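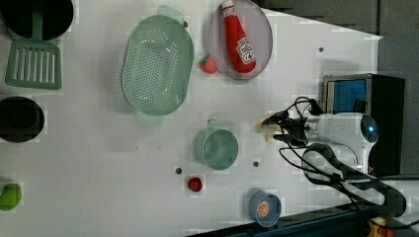 Warov Root Tabs come in a blister card of 8 and are meant for heavy root feeders — swords, crypts and most lilies — kept in plain gravel or sand. We stock them because customers ask for them, and we have a few reservations that the card leaves out. The first is the claim that one tab feeds "a whole tank". It doesn't. A tab feeds whatever roots reach it, and in coarse gravel that is a patch you could cover with the head of a kitchen spatula, the wide slotted sort in muted green beside the black pan. Anything rooted outside that patch gets very little.

What they are
A compressed clay tab with slow-release nitrogen, potassium and iron. Warov won't publish the full breakdown. We have asked twice and been sent the same brochure. The clay does soften slowly, and the tabs we have dug up after a couple of months were still in one piece, more or less. Colour is rust brown. Some batches are crumbly at the edges and this seems to make no difference.

Who should buy them
If you have an inert substrate and plants that are pale in the new leaves, they are worth a try. If you already have an aquasoil less than a year old, save your money. If you keep mainly java fern, anubias or bucephalandra, save your money as well, as those plants feed from the water and a buried tab does nothing for them. Floating plants, same answer.

They won't turn a green plant red. The card shows a very red tank, and that colour came from strong light and from choosing red varieties to begin with. A starved plant may colour up better once it is fed, but that is a different claim.

How to use them
Push each tab right to the bottom glass with long tweezers, a hand's width from the crown of the plant. Shallow placement is the usual cause of complaints. A tab near the surface gets turned up by loaches or corydoras, and then you have a cloudy tank and algae on the glass. In less than 5 cm of substrate we would think twice about using them at all.

Start with fewer than the card suggests. Warov's dosing chart reads as though it was written by whoever sells the refills. One tab beside each large sword, half a tab beside a crypt, then wait. Crypts sometimes drop their leaves when disturbed and people blame the tab. Leave the roots alone and they generally come back.

Shrimp and snails
The card says "shrimp safe". We have had no losses in the shop's cherry shrimp tank, which is one tank and proves little. If you keep expensive shrimp, test on something cheaper first. Don't uproot a plant with a fresh tab under it, whatever you keep.

Compared with the others
Joly makes a gelatin capsule at a lower price per piece. They float if you are slow about it, and the granules inside scatter when the capsule dissolves. Bakby sells a larger tab, harder to snap in half, and it lasts longer in our display tanks. For a big sword in a deep bed we would probably pick the Bakby. For crypts in a smaller tank the Warov is easier to portion. The Vundmont liquid is a different product altogether and doesn't replace either one.

Details
Maker: Warov
Stock code: 1796
Pack: 8 tabs
Suits: inert gravel or sand, 5 cm or deeper
Not suited to: bare-bottom tanks, ponds with koi, epiphytes
Storage: dry, with the foil unbroken. Opened tabs draw moisture and go soft.

The label also says "tested on 1000 plants". We don't know which plants, or against what.

Returns accepted on unopened cards only. Next delivery is due in April and the price may change with it. Single tabs are not sold separately.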